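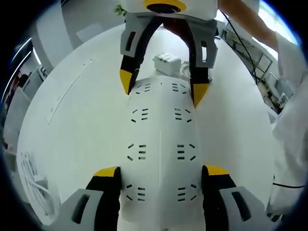
Stop Cutting the Survey Days

Elisa Marras
Jul 13, 2025

Two days. That's what the Flimberg bottom survey gets this October, down from 28 when I first went out on it. Two days to look at a stretch of seabed that took us weeks to cover even badly.

The argument from the people at Gekska is that models fill in the gaps. Fine. I like models, I use them. But a model of a sponge ground is built from stations somebody sampled, and if the stations are 20 years old you're mapping the sea as it was. Nets have gone over it since. The water's warmer. Who checks?

Money, obviously. Ship time is expensive and fuel is worse, I get that. So share the ship. The Petridis goes out half empty every fall, bunks going spare, winch sitting there. Put a benthic team on with the fish people. We did it on the Raker and there was some grumbling about deck space and then everybody got there data.

And please publish the empty tows. We have 200 of them in a cabinet, never typed up, since no coral in the net didn't seem worth a paper. An absence is a record. Anyone drawing a closed area needs to know where we looked and found mud.

What I'd ask for is small. The same lines, same gear, every other year, even if it's only a handful of stations. Boring work, hard to get funded becuase it never sounds new. Do it anyway. Comments to the usual address, I'm at sea until the end of the month and slow to answer.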